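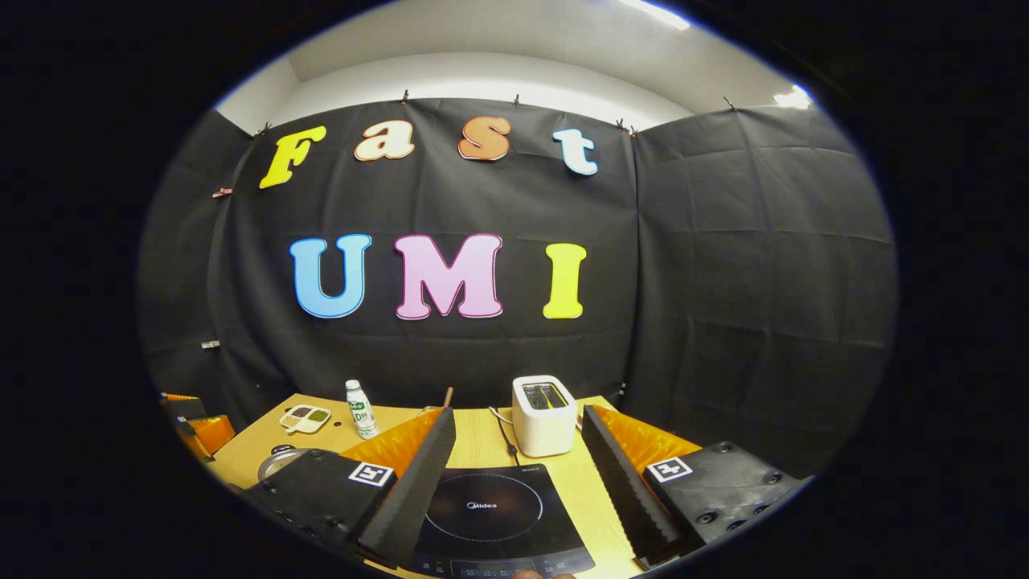 Progress report to the Jinia small grants program
Project: Bench rules for hand-held gripper work (Prestska)
Wednesday, May 28, 2025

Hi all,

It's report time again, and I'm happy to say there's a lot more to tell you than in the first one (which, rereading it, was mostly me being excited about a label printer). The short version: the draft rules exist, two benches are working to them, and I've spent $1020 of your money. Details on all of that further down.

Where the rules are up to

The draft has 14 rules in it now. When I applied I promised you a "short code of practice" for people who record kitchen tasks with hand-held grippers, and I did mean short. It fits on both sides of one sheet, and I'm hanging on to that with both hands, even though everyone who reads it wants to add a line. I get it! I want to add lines too. But the sheet has to be something a person will read before they pick up the gripper, and our old manual was a binder that lived under the sink.

The rules come in four bunches: setting up the bench, heat and electricity, looking after the tool, and labelling what you recorded. I'll go through the ones that have caused the most talk.

Heat and electricity

This is the bunch I care most about, and it's had the biggest rewrite. A lot of what we do happens with an induction cooktop right in front of the person, often with a toaster on the same table. The old habit was to treat everything on the bench as a prop, and I was as bad as anyone. A cooktop doesn't know it's a prop.

So the draft now says you write down, before the session, whether each appliance is live or dead for that session. Live means plugged in and you follow the heat rules. Dead means unplugged at the wall, with the plug where you can see it. There's no third option. People did ask for one ("plugged in but switched off") and I said no to that, quite cheerfully, three meetings in a row.

Cords got their own rule. A toaster cord that runs down across the tabletop towards the front is right where your wrists go when you're working with two fingers and looking at something else. The first draft said cords must go off the back of the table. The Koppel bench pointed out, fairly, that with a backdrop hung behind the table and down both sides, the back is the hardest place to get to. The wording now is that the cord route gets picked before recording and stays put until the session's over, and it can't cross the cooking zone. I'm still not in love with it. If the cord comes over the front it should at least be taped, and I'd like that in the next version.

We also had a good long argument about soft pads and hot lids. My rule was simple: the gripper doesn't touch anything that's been heated until a person has checked it. Somebody at Plitcombe said that makes it impossible to record taking a lid off a simmering pot, and they're right, it does. For now that task is off the list. I'd sooner lose one task than scorch a pad or a hand, and we can come back to it once I've got proper advice on what the pads can take. I've asked the supplier and I'm waiting.

Setting up the bench

Backdrops turned out to be a bigger topic than I'd budgeted for. We like a plain dark cloth, clipped along the top. The draft asks for enough clips that the cloth can't droop towards the cooktop, and it says to give each one a tug at the start of the day. It doesn't say how many. I had a number in there at first and all it did was start a debate about clip sizes.

Fold creases in the cloth: allowed. I know some of you on the panel had views on this. I read up, I asked around, and I couldn't find a good reason to make people iron a sheet before work. What we do ask is that you don't swap cloths halfway through a set without noting it.

Lettering and signs pinned to the backdrop are allowed too, as long as they're the same for the whole set and they go in the notes. Names of people, phone numbers and shift rosters are not. That one sounds obvious but I've had to take down a roster. (It was mine.)

Looking after the tool

Not much drama here. Wipe the fingers and pads between food tasks. Check the square markers on the finger housings for smears and lifting corners. Check the screws. If a marker has to be replaced, the old recordings and the new ones are kept in separate folders, full stop.

I did trial a rule that said no bare fingers anywhere near the cooktop controls while recording, and it lasted less than a week. You need your hand down there to press a button! What we've ended up with is that any hand contact during a live session gets a tick in the notes, and the person holding the gripper is the only one allowed to touch the controls. It's been working nicely so far.

Labelling

We went back through the old recordings to see how they'd stack up against the draft. There are 3328 of them. I've gone through 2000 myself, mostly in the evenings with the radio on, and the rest are next. I haven't worked out proper results yet and I don't want to give you half a picture, but the gap that keeps coming up is the live or dead question. You can watch a whole recording and still not know if the cooktop was plugged in. It's made me much surer that this belongs in written notes, done on the spot by the person doing the work.

Money

The $1020 went on heavier clips, two spare cloths, power boards with individual switches, printing, and the label printer I mentioned. Receipts are in the shared folder. I haven't touched the travel line yet, and I'd like to move a bit of it over to printing if that's all right with you. The laminated sheets cost more than I guessed, and the unlaminated ones don't survive tomato sauce.

What's gone less well

I'm behind on the training session. It was meant to be done by now and I kept putting it off while the heat rules were changing, so nobody would learn a rule I was about to cross out. I think that was the right call but it does mean the newer people at Plitcombe have only had the sheet and a chat. I'm going over there myself to run through it properly with everyone at the bench.

I also underestimated how long it takes to agree on plain words. "Session", "set" and "take" meant different things at the two benches, and we burned a full afternoon on it. There's a little glossary on the back of the sheet now.

Next up

Finish the old recordings. Run the training. Sort out the front cord wording and hear back about the pads. I'm aiming to have the second draft to you in July, and I'd love it if a couple of you would come and stand at the Koppel bench with the sheet in your hand and try to follow it cold. Bring an apron.

Could you let me know about shifting the travel money when you get a chance? I'll hold off on the next print run until I hear.

Cheers,
Project lead, Prestska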